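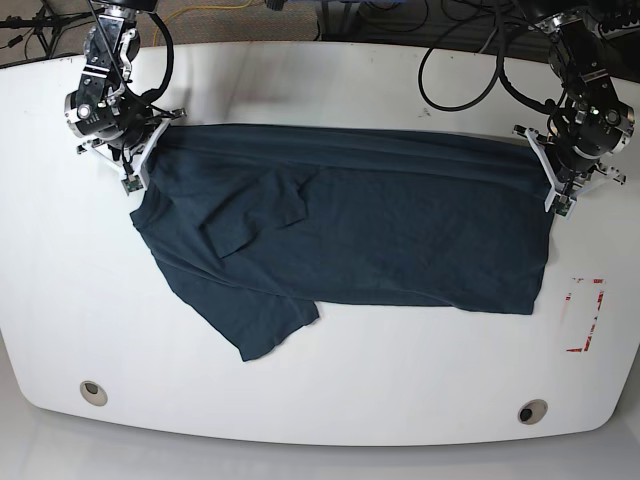
Every winter the folding advice comes back around, and this year it reached the Rostelville Household Exchange in the form of a four-page handout, copied so many times that the drawings have gone gray. Several of you sent it in and asked whether it works. The handout calls itself the Chraibi fold and promises a T-shirt that stands up by itself in a drawer, never wrinkles, and takes up half the space. I have been folding T-shirts for most of my life and I have some doubts. Step one tells you to "lay the shirt out perfectly flat," and then all the drawings start from a shirt that is already perfectly flat. Look at the navy one on the white table. The right half is lying fairly flat with a nice straight lower edge, and the left half is bunched up and drooping toward the middle of the table, with one corner of the hem lower than everything else. That is what a shirt does, and the handout has no drawing for it.

So I tried the method on an ordinary basket of wash, mine, with a mix of old and newish shirts and one that shrank in August and should have gone to the rag bag then. I read the instructions as a beginner would, and I did what they said even when I disagreed.

The first claim is that you should pull the top of the shirt tight before doing anything else. I don't see it. Pull hard along one edge and the cloth gathers into long folds that run the same way as the pull, and now you have those to get rid of as well. It may do some good on stiff new cotton. On anything soft, I got a better result by letting the shirt down loosely and smoothing it from the middle out to the sides with a flat hand. My grandmother did it that way and she never called it a method.

The second claim concerns the sleeves. The handout says to fold them in at the very end, "to protect the crease." By then the body has been folded in thirds and you are digging around inside it for the sleeve. Put the sleeves down early, flat on the body, with the cuff square. If a sleeve goes down crooked you will find it again at the end as a lump on one side, and the famous standing shirt will lean over like a tired fence post. Mine did.

The third claim is speed. The handout says 6 seconds a shirt. I would like to see the shirt. I would also like to see whether it was right side out when the clock started, and who picked the lint off it. In my basket the folding itself was the quick part. The slow part was getting each shirt straight enough to begin, and that time seems to have been left out of the arithmetic altogether.

Then there is the equipment. On the last page of the handout, the folding board appears. I suppose I should have seen it coming. It is the Terkwood board, and a reader was kind enough to lend me hers. It is a hinged thing that you lay the shirt on and flip, left, right, and up. It makes every shirt the same size, and I will give it that. If you have a shelf where people can see the stacks, you may like it very much. It does nothing for a bunched shirt except fold the bunch into it. It also has to be kept somewhere when you are not using it, and in my house that turned out to be the spot where the stack of T-shirts used to go. She paid 89 dollars for it. I gave it back with thanks.

What made more difference than the fold or the board was the surface. I did one batch on the bed, one on the arm of the sofa, and one on a cleared table. The bed is hopeless. It gives under your hand and the quilt grabs the cotton, so that smoothing one side drags the other. The sofa arm I don't even want to discuss. The table won easily, and I would say a table gets you most of what the handout is taking credit for.
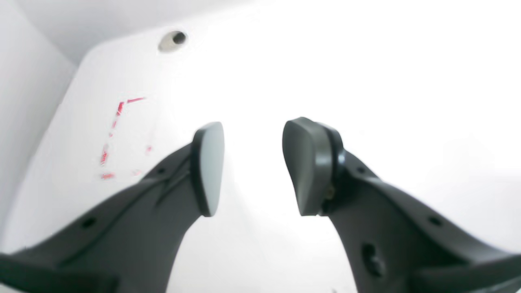
Smooth, white, and plenty of it.

A pale top suits dark shirts, as the edges show up and you can tell whether the hem is straight. Dark shirts on my brown kitchen table simply vanish and I end up feeling for the corners. If your table is dark, an old white sheet pulled tight over it does some of the same work, though it creeps a little. I have no opinion on rounded table edges versus square ones, except that my hip prefers round.

A word about the Usau sprays, which two readers asked about in the same week. You mist the shirt, you smooth it, and the wrinkles are said to let go. I borrowed a bottle of that too. The shirt came out nicely, and so did the one I did next to it with plain water from the tap. Perhaps my nose is not refined enough to appreciate the difference.

For those who only want to know what I do, it goes like this.

Shake the shirt once, hard, by the shoulders.
Lay it face down and walk the loose side out to match the tidy side. Do this before you fold anything.
Smooth from the center with your palm.
Sleeves in, flat.
Sides in, then the bottom up to the collar.
Stop there. Fold it again only if the drawer is shallow.

It will not stand up by itself. I have thought about this and I can't come up with a reason I need it to. Standing shirts are fine while the drawer is full, but take out a few and the rest fall over, and then you have a drawer of fallen shirts in place of a drawer of stacked ones. The handout's answer is drawer dividers. You can guess what I think of the dividers.

I am willing to be shown wrong. If you have used the Chraibi fold for longer than 3 months and your drawer still looks like page four, write to the Exchange at Box 1430 and tell me how. Please say what kind of shirts you have and whether anyone else in the house puts them away. Letters that mention only the first weekend will be read with interest and set aside.

Next issue: fitted sheets, and a reader who claims hers come out square.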